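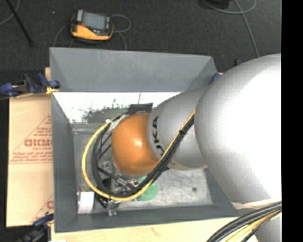

## February, late evening, feet in a bowl of hot water

Ravcombe to Altusholm, over the top, in one go! I have wanted to do that walk ever since I moved up here and kept finding reasons to put it off (wrong boots, bad knee, Dad's birthday, rain, more rain). Today it was cold and bright and Meriem rang before breakfast and said get up, I've made sandwiches. So I got up.

We caught the 49 with hardly a minute to spare. I love that bus. It goes round every farm in the valley and the heater under the back seat cooks your ankles while the rest of you freezes. Meriem slept. I watched the frost on the fields, all blue in the shadows, and a man trying to talk a sheep out of the road with what looked like very reasonable arguments.

Ravcombe was shut. Church, pub, shop, the lot, apart from a cat on the bus shelter wall who let me scratch her chin. We filled our bottles at the tap by the churchyard gate and went up the lane past the old quarry, and that first bit is a pig. Straight up between stone walls, all loose stones and ice, no view to cheer you along. I took off my hat, then my scarf, then my coat, and had to put them all back on again as soon as we came out on to the open hillside and the wind got at us.

But oh, the top! I had been told you could see the sea on a clear day and had quietly decided it was one of those things people say. You can. A thin strip of silver right at the bottom of the sky. I shouted so loudly that I put up a hare, and it went off across the heather in huge great bounds with its ears flat. I don't think I've seen one that close before. Meriem says it was bigger than her first dog.

The marker stone has 600 cut into it, which is metres, though it doesn't say so, and someone long ago has added a very small face in the second nought. We ate lunch behind it out of the wind. Cheese and pickled beetroot for both of us, the beetroot having gone through the bread so that everything was pink, fingers included. Also the ginger cake I made at the weekend and thought had failed. It's much better after a few days, all sticky on the top. Must remember to write on the recipe that it wants keeping.

Then we got lost. Not badly! The path on the map goes along the ridge and drops down by a sheepfold, and we found a sheepfold and dropped down by it, but it was the wrong one, and we ended up in a bog with a fence on the far side. Meriem went in over the top of one boot. She has just bought those Mimov ones she has been going on about since Christmas and the look on her face was terrible, and then we both got the giggles and couldn't move for ages. I gave her my spare socks, the orange ones with the hole. In the end we followed the stream, which seemed as good a plan as any, and it brought us out on the proper track by a little footbridge I recognised from Ya-wen's painting. The one in her kitchen! I've looked at that painting a hundred times over a cup of tea and had no idea it was a real place. She's made the hill behind it steeper than it is. I shall tell her.

Snowdrops all the way down through the wood after that, whole banks of them, and the light coming in low and yellow between the trunks. A woodpecker was hammering away somewhere over our heads. We stood with our necks bent back trying to find him until mine clicked, and never did.

Altusholm is lovely. Bigger than I expected, with a proper square and a butcher and a shop that sells nothing but wool (closed, luckily for my purse). We were both limping by then and went into Modise's, the tea room on the corner, leaving our boots on the mat by the door like children. I had 2 teacakes and then, after a decent pause, soup. That's the wrong way round but I'd do it again tomorrow. Leek and potato, with so much pepper it made my nose run. The woman who brought it asked where we'd come from and when we said Ravcombe she called through to the kitchen, and a voice called back, "What, today?" I was so proud I nearly bought a tea towel.

The bus home was dark and steamy and full of schoolchildren eating chips. I must have nodded off, and woke up with the pattern of the seat on my cheek.

Things to remember for next time:

- The right sheepfold is the one with a thorn tree growing out of it. Meriem found it on the map afterwards, marked as clear as anything.
- More socks.
- Start up the lane slowly. I went at it like a fool and paid for it by the quarry.
- Take the small flask as well as the big one. Tea at the marker stone and soup at the footbridge, how nice would that be?
- Ring Ya-wen and ask if she wants to come. She could bring her paints and we could leave her by the stream and collect her.

We're thinking of doing it again when the bluebells are out, going the other way, so that the horrid lane comes last and is all downhill. Meriem wants to go on past Ravcombe to the coast as well and sleep somewhere on the way. I said yes before she had finished the sentence.

My water's gone cold. 2 blisters, both on the left heel, and I don't mind them a bit. Bed.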